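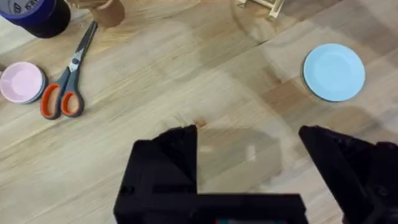 Been asked twice this week why I still hold Bresik after that update, so a short thread. I own the shares and have since December. Not advice.

Cameron Cowie
Sat 13 March
12 replies · 31 reposts

The headline was the refinancing. Bresik has pushed back 238 million of debt that was due next year. It now runs four years longer, at a higher rate. The market looked at the rate and sold.

I looked at the date. A packaging company with thin margins can live with a bigger interest bill. It has a much harder time with a big repayment in a weak year for orders.

3 replies · 9 reposts

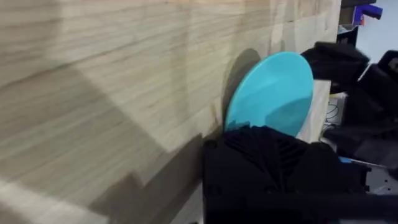 The part I don't like is the customer list. Erum and Nava together are now 60% of sales. Two years ago that was under half. If either one moves a contract, the new loan terms start to matter a lot.

Management says both contracts were renewed in the winter. They didn't say at what price. I'd assume lower until the margin line shows otherwise.

7 replies · 5 reposts

On the dividend: held flat. I had a small raise in my own numbers and took it out. Cash flow covers the payout, but there isn't much left over after the new interest cost.

Ruairi Mackay asked if Favumar is the better buy in the same sector. It has less debt and grows faster, and you pay nearly double the earnings multiple for it. I've passed on it before and been wrong, so weigh that as you like.
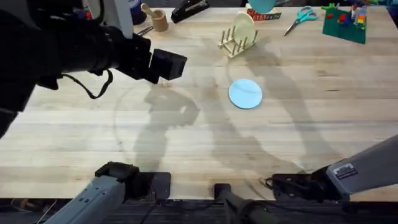 What would make me sell: a rights issue, or a second drop in gross margin at the half-year. One bad half I can put down to pulp prices. Two in a row and I've misread the business.

I haven't added to the position. It's 4% of my account and that's where it stays until the next set of numbers — I'd want to see the Nava pricing first.

Replies are open. I'll post again after the half-year results.

18 replies · 22 reposts

We use cookies to improve your experience. Accept · Manage settings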